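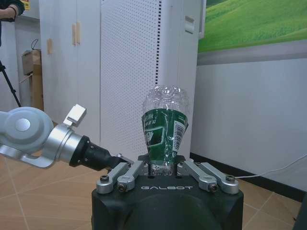 Vesna Vasić wrote to us in December wanting to know whether the Omwood is too much machine for a small room, and whether she would be better off with one of the little tabletop ones and the difference in her pocket. It's a good question and we get it a lot, so we may as well start there and get to the filters and the price afterward.

Omwood Floor-Standing Air Purifier, White
Made by Tarkham
$161, filter included

Our short answer to Vesna was no, it isn't too much, provided you have the floor space for it. A larger purifier in a small room gets to spend most of its life on the low setting, and low is where you want it if anybody in the house reads, naps, talks on the phone or is studying for something. We carried the little tabletop kind for a good while and we liked them well enough, but people kept buying one, running it flat out all day to keep up with a dog or a kitchen, and then coming back to ask if we had anything quieter. The Omwood is what we started handing them, and it's what we use ourselves.

The shape

It's a tall white box with rounded edges, and the whole front is covered in a grid of small round holes, with a column of black slots running down one side of the front. We mention the rounded edges because they matter more than you'd think when a thing stands on the floor at the height of a person's leg, and anybody who has walked through a dark room in socks will know what we mean. The white is a plain white. It sits nicely in front of a white lower wall or next to blinds, and it holds its own against a busier background too. We've seen customers put one in front of bookshelves, in front of floral wallpaper, and in a playroom with a painted forest on every side, and it looked fine in all of them.

If you like your appliances to disappear, put it a little way out from a corner and turn it a few degrees toward the middle of the room. If you don't mind looking at it, stand it wherever the air moves most, usually on the path between the door and the window.

Where to put it

Please do leave it some breathing room. Tarkham's booklet asks for a hand's width behind and rather more in front, and we'd stretch that if you can. The holes on the front shouldn't be facing the back of a sofa, and long curtains or vertical blinds should be able to hang without brushing up against it when the window's open. A hard floor is ideal. It will stand on a low rug too, but on a deep shaggy one it leans a bit, and we'd put a flat board under it or choose another spot.

The power cord is thin and white and will run quite tidily along a baseboard to a low outlet. Lay it along the wall and not across the part of the floor where people walk. We don't recommend tucking it under a rug, however much neater that looks, and we'd ask you to plug it straight into the wall and skip the extension cord.

And keep the floor in front of it clear, which brings us to the thing that everybody puts next to it.

The wastebasket question

We don't know why it is, but the corner with the air purifier is nearly always the corner with the trash can. Perhaps it's just the corner people have decided is for useful things. There's no harm in the two being neighbors, and we have one customer with a craft room who swears by it, but do keep a little distance between them. A bag that's hanging loosely over the rim can get drawn toward any purifier if it's close enough, and tissues have a way of missing the basket and ending up on the floor right where the air is being pulled in.

We sell the Cornow round mesh wastebasket alongside the Omwood for people setting up a whole room at once. It's black metal with a rolled rim, the mesh is fine enough that pencil shavings mostly stay put, and it takes an ordinary small bag. Fold the edge of the bag well down over the outside and give it a tug all the way around, and it'll stay where you put it until it's time to change it.
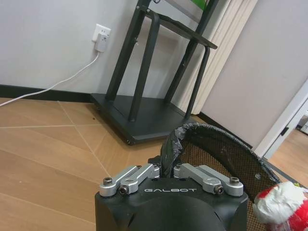
The other thing worth saying about mesh baskets is that they let air through, so a basket with apple cores or a banana peel in it will make itself known to the room much sooner than a solid one with a lid. A purifier will take the edge off that if it has a carbon layer, and the Omwood does, but it's a poor use of a good filter. Keep the mesh basket for paper and wrappers, take food scraps out to the kitchen, and rinse your drink bottles before you set them aside for recycling. Your filter will last longer and the room will smell like a room.

Filters

There are 2 filters to think about, and people often only know about one of them. The first is the washable screen just behind the front panel, and it catches the big stuff: lint, pet hair, the gray fluff that seems to form by itself under beds. Take it out every couple of weeks, run a soft brush or the vacuum over it, and rinse it in lukewarm water if it needs it. Let it dry all the way through before it goes back. Overnight on a towel is about right. A damp screen will give you a musty smell that you'll spend a whole week blaming on something else.

The second is the main filter, the pleated one with the carbon layer on the back. Tarkham rates it at 2,000 hours, and the machine keeps count for you and reminds you when you're near the end. You can't wash this one. We're sorry to say that several of our customers have tried, and it turns to something like wet cardboard. If you run the Omwood every evening and through the night you'll go through filters faster than somebody who only switches it on after cooking, so do the sum for your own house before deciding if you want to buy a spare now. The spare comes sealed, and it should stay sealed until the day you need it.

One plea while we're on the subject. When a new machine arrives, the main filter is already inside, and it's still in its plastic wrapper. You have to open the front, take the filter out, take the wrapper off, and put it back with the tab facing you. We tape a note to the top of every box and we still get phone calls from people who say it's running beautifully but doesn't seem to do much.

Noise

Low is a soft rushing sound, and most people stop hearing it after a few minutes. Medium is like a desk fan in the next room. High is high, and you won't want to watch television over it, but it's very good to have for the quarter of an hour after you've burned the toast. There's also an automatic setting that picks for itself, and we'd suggest you try it for a few days before making up your mind. Some people love it. Others find it a bit jumpy, particularly if they spray things: hair spray, furniture polish and window cleaner will all set it going.

Looking after the outside

The grid of small holes on the front does gather dust, and the easiest way of dealing with it is a dry paintbrush, a wide one, worked from the top down, with the machine off and unplugged. After that a barely damp cloth for the sides. Don't spray cleaner directly at the front. The column of slots can be done with the same brush turned on its edge, or with a cotton swab if you're the kind of person who finds that sort of job restful (one of us is).

Moving it

The Omwood isn't heavy, but it's tall, and tall things like to be carried upright by somebody who can see over them. Unplug it first, loop the cord up, and carry it with one hand under the base. Please don't drag it by the cord or walk it corner by corner across a wood-look floor, where a bit of grit under the base will leave a line. If you expect to be moving it between the bedroom and the living room every day, ask us about the wheeled stand. We don't keep it on the shelf but our Cárdenas store can usually get one in.
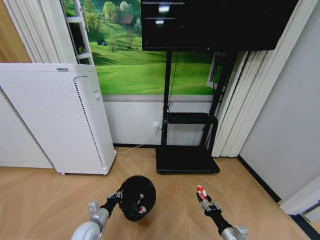 Vesna Vasić again, some weeks after her first letter: she says she went ahead and bought the big one, that it lives beside the blinds in her sewing room and runs on low from breakfast on, and that her only complaint is having to remember the brush. She asks us to tell people to measure the walking space as well as the corner, as she had to move a shelf over to get her chair back out.

We'd second that. Before you order, put a cardboard box where you think the purifier will go and live with it for an evening. Open the door and the closet, pull the blinds, and push your chair back the way you usually do. If you keep bumping into the box, try it somewhere else.

What's in the carton

The purifier, with the washable screen and one main filter fitted (in its wrapper!), the booklet, and a card for the warranty, which runs 2 years from the day you buy. Send the card in or bring it to the counter and we'll do it for you. Keep the carton for a month if you have somewhere to put it, as returns need to come back in it.

Spare main filters and replacement screens are kept at the counter, and the Cornow wastebasket is on the next shelf down. For delivery, call before noon and we can usually tell you the same day when the van will be out your way.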